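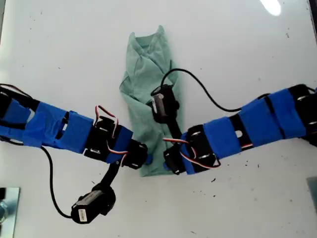

Pale green cloth, folds and creases

Frequently asked questions about washing and mending household cloth

Dudurden is a small laundry and mending room in Kilham. We take tablecloths, napkins, tea towels, sheets, curtains and plain cotton or linen clothes. These are the questions we receive most often by telephone and at the counter. The page was last changed on 27 September 2020.

Must I make an appointment?

For washing, no. You can bring the bag any morning when we are open. For mending we ask you to ring before, so that Triin Baranauskienė can be at the counter and look at the damage together with you. It is difficult to give a price from a telephone description, and we prefer not to do it.

How long does it take?

Washing and ironing is normally ready after three working days. Mending takes 10 working days, and in February it can be longer, as many guest houses send us all their bed linen in the same weeks. If you need the cloth for a wedding or a funeral, please say this at the beginning and we will tell you if it is possible.

Do you wash everything at the same temperature?

No. Coloured napkins and pale cotton are washed at 30 degrees. White sheets and kitchen towels can go hotter. If there is a care label we follow it, also when the customer remembers that it was once washed hotter without a problem. When there is no label, we wet one corner and press it with a white rag to see if the colour comes out.

My linen came back stiff. Have you used starch?

We use starch only when it is written on your ticket. Linen dried on a line becomes stiff by itself, and more so with the hard water we have here. Iron it when it is still a little damp and it will be soft again. If you dislike this very much, write "tumble finish" on the ticket.

Can you remove old wine, rust or candle wax?

Wax, nearly always. Wine depends on what was already tried. Salt and boiling water from the kettle can fix the stain in the cloth, and after this we can make it lighter but perhaps not take it away. Rust is treated by Angus Hinds, who does it only on white cotton and linen. Please do not put bleach on a rust mark before you bring it to us.
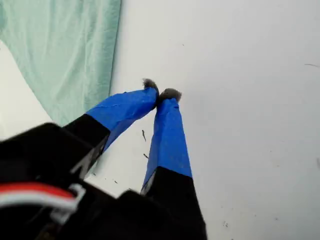 It also helps if you mark the stain with a loose thread in another colour, because a dry stain on a large tablecloth is not easy to find again. Please do not use a pen or a safety pin for this.

Which kinds of mending do you do?

We do hems, straight tears, worn edges, small holes and patches. A patch can be almost invisible or it can be seen clearly, and we will ask which you want. Shu-fen Chien does the darning by hand. She matches the thread by daylight, so on dark winter days the work can wait until the next morning.

We do not mend lace, silk, or anything with beads. For lace we send people to Giannakopoulos in Zollholm. They have their own prices and waiting times, and we cannot answer for them.

How much does it cost?

Washing is paid by weight, weighed dry. Ironing is paid by piece. A simple hem on a napkin is included if you have 11 napkins or more in the same order. For mending you receive a written price before the work begins, and if we find that it needs more work, we ring you first.

What if something is lost or damaged?

Every bag gets a ticket with a number, and the same number is sewn on a tape inside the bag. Please keep your half of the ticket. If we damage your cloth, tell us within two weeks and bring the cloth with you. We repair it without payment, or we agree a sum with you. We cannot pay for threads which were already weak from age, but we will show you such places before washing if we notice them.

Can I learn to do the mending myself?

Yes. Mayuree Panyasiri gives an evening course on patches and darning, four evenings for each group. You need a cloth from home which you are not afraid to cut, sharp scissors and a thimble which fits. Needles and thread are here. The course is held in English, but she will also repeat in Thai if you ask.

Do you collect and deliver?

Only inside Kilham, on weekday afternoons. Panagiotis Galanis drives the van and he does not carry change, so please have the exact amount or pay at the counter before. For villages outside we can leave the bag at the post office counter in Zollholm. It will be kept there until the end of the week.

Whom do I ask if my question is not here?

Ring extension 476 in the mornings, or leave a note with your bag. We answer notes on the ticket when you collect.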